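Features > At Home > Weekend Makes

By Skye Leckie
Published in January

I have never been a tidy wrapper. My presents go out looking as though they've been sat on, and for years I blamed the tape. Then my friend Omprakash Joshi talked me into an afternoon of party prep, fuelled by a tin of Bundgaard biscuits, and I came home with paper under my nails and a new hobby! 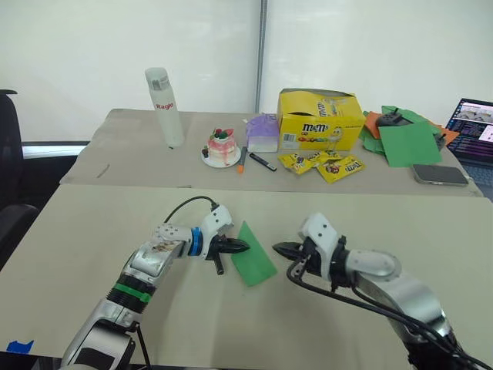 Paper is where most of us go wrong, Omprakash reckons, mainly by buying too much of it and then hiding it in a drawer. He likes everything out before a single fold is made (I grumbled, then gave in). So out it all comes - the green and orange sheets in a pile, a couple of markers, the little yellow M&M's packets for the party bags, even the toy cake with its pink drips, which I'd happily have on my own shelf. Plain colours only, mind you. He can't bear glitter and neither can his hoover.

We did get a bit carried away. I'd bought a pack of 8 colours from Karo and wanted to use every one, and he kept sliding the purple back into the packet when he thought I wasn't looking.

Cloth is the next step up, and I love it. It forgives you. Crease it badly and you just shake it out and start again, and at the end somebody gets a nice napkin out of it. I like a long, narrow fold with one corner turned over on the slant.
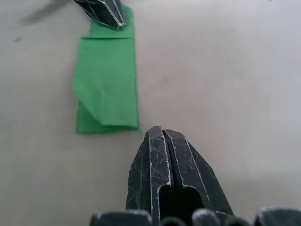
Green cloth, folded long, with a diagonal flap towards the bottom.

My next job is my nephew's birthday, and I've already promised him orange.

Contact us | © Coren Magazines | Back to top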